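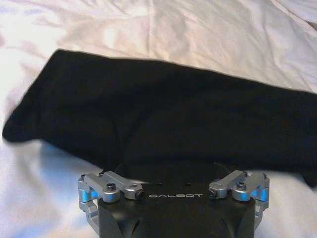 Black fabric on a white sheet. Equipment and Travel Assistant wanted, Neletdale Basketball.

Hi! I coach the Neletdale men's team in the Helora League, I drive the second van more often than I'd like, and I'm looking for somebody to come on board as our equipment and travel assistant for the coming season. It's a paid, part-time spot that starts in October and runs through whenever we get knocked out of the playoffs (or win them, I'm not ruling it out).

If you haven't seen us play, we're semi-pro, and the "semi" does a lot of work in that sentence. Our guys teach school, fix furnaces, sell trucks. One of them delivers mail and still shows up to practice wanting to run. We play home games at the Tillman gym in front of almost 200 people on a good night, and when the band from the high school comes it's so loud in there I can't hear my own timeouts. I love it. We finished third last season after losing our starting point guard in the second month, and most of the roster is coming back.

What the job is

Mostly you'd be looking after the stuff and helping me look after the schedule. At home games that means getting to Tillman by 4:30 in the afternoon, setting out uniforms and warmups, filling the water coolers, checking that the balls have air in them and finding out from the officials what they need. After the game you collect everything, run the laundry (the gym has machines and you'd have a key) and hang up what can't go in the dryer.

On the road there's more to it. We have 14 away games this season and we stay overnight for the far ones. I sat down and added up the whole route and it comes to 1827 miles, so please like vans, or at least not get sick in them. You'd pack the uniform trunk, keep the room list, text everybody the breakfast time and then text the same four guys again. You'd also call ahead to the other gym and ask the boring questions: where do we park, which door is open, is there a locker room or are we changing in a classroom again.

I handle the hotel bookings and the money. You won't be asked to tape ankles, either. We have a trainer for that and she's very protective of her tape.

What I'm hoping for

You don't need to have played. Our last assistant had never watched a full game before her first night with us, and by midseason she was yelling at me about our zone defense from behind the bench. She was right about the weak side too. What I do need is somebody who shows up on time, writes things down and can tell a six-foot-nine man to put his wet towel in the bag without making it a whole thing.

A driver's license would be a big help, and if you're comfortable behind the wheel of a passenger van I may cry with gratitude. You should be 21 or over for the van insurance. You'll be lifting trunks and coolers, though there's always someone tall standing around who can be talked into taking the other end. If you have a condition that makes lifting a problem, tell me and we'll split things up another way.

Basic spreadsheet skills are enough. The equipment list is just columns of numbers and sizes, and I can show you the whole system in one evening. 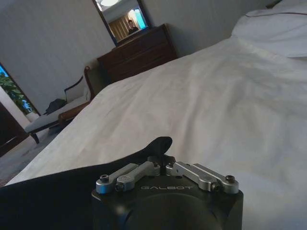

Booker Strickland told me I should warn people about the late nights, and that he got more use out of that season than out of two years of sports management classes. He also said I should mention that the coach (me) sings in the van, that it goes on past midnight, and that whoever takes the job should claim the seat by the heater early and refuse to give it up. I asked if he'd do it all over again and he said yes, but with better shoes.

Okay, so, late nights. When we play at Emham we drive home after the buzzer, and you can expect to be dropped off at one in the morning or a little later. The overnight trips are easier going. You'd have your own room, always, that's a rule of mine. We eat together after the game, and the next morning I like to be rolling by nine.

Pay and the rest of it

It's $100 per game, home or away, paid at the end of each month. Meals on the road are covered and so are hotel rooms. You'd get team gear (the good jacket, the one people keep asking to buy from us) and two seats at every home game for friends or family. Practices are optional for you, although I'd want you at the first couple so you can learn names and get everyone measured. Guys lie about their shorts size. Bring the tape.

If you're a student and need this to count toward an internship, I've filled out those forms before and I'm happy to do it again. Get them to me early because I'm slow with paperwork.

One more thing about time off. I know people have weddings and exams and kids with fevers. You can miss a few games over the season as long as you tell me ahead, and my brother-in-law fills in when he has to. He isn't good at it. He once packed the road uniforms for a home game and we had to start in practice jerseys with tape for numbers, and the referee gave us a technical before the tip. So a few games, please, and preferably not the ones against Emham.

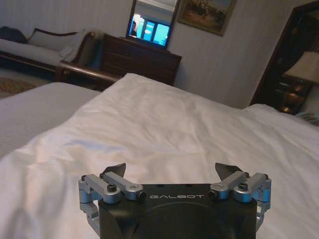

How to apply

Send me a note through the contact form on the team page, or leave an envelope at the front desk at Tillman with "equipment job" written on it. I don't need a formal resume. Tell me a little about yourself, what you do now, whether you can drive a van, and the name of one person I could call who has worked with you. It can be a boss from a pizza place, that's fine.

I'll call everybody back, even if it takes me a while, and then I'd like to have the people who seem like a fit come by an open gym session in the evening so you can meet the team and see the equipment room (it's a closet, I should be upfront about that). Wear sneakers, since the guys will probably try to get you into a shooting game.

If you're not sure whether this is for you, write anyway and ask me stuff. I usually answer messages after practice, so look for something from me after 9 p.m.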